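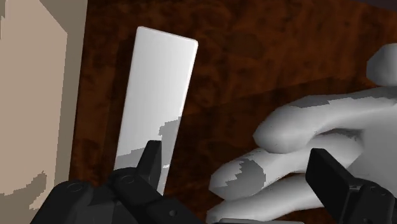
Noditz is a supper club and cooking school in Stircombe. Been going since February, three years back now. Mekdes Tsegaye cooks, Tsehay Ejigu does bookings, wine and the shouting. One sitting a night, 18 seats, set menu. We like dark wood with a bit of swirl in the grain, reddish brown, knots and all, and that's the look we're after for the new room. No white tablecloths. Never had them.

Food is whatever's good that week. Lots of lentils, slow onions, flatbread made in house. Meat on two of the courses, or none if you tell us when you book - please do tell us, not at the door.

Classes run in the colour-coded kitchen out back (red boards meat, green boards veg, you'll get the hang of it). Beginers welcome. Aprons supplied, bring a container for leftovers.

We don't do delivery. Gets asked alot. Private nights yes, email first.

Comments

Derese: Came for the bread class, still making it. Do you sell the flour?

Noditz: Not yet! Ask Tsehay at the counter, she'll point you to the mill.

Recent
- Winter menu, updated 11 July 2024
- Parking near Drurier Lane
- Gift vouchers, how they work

Contact us | © Noditz, Stircombe | Back to top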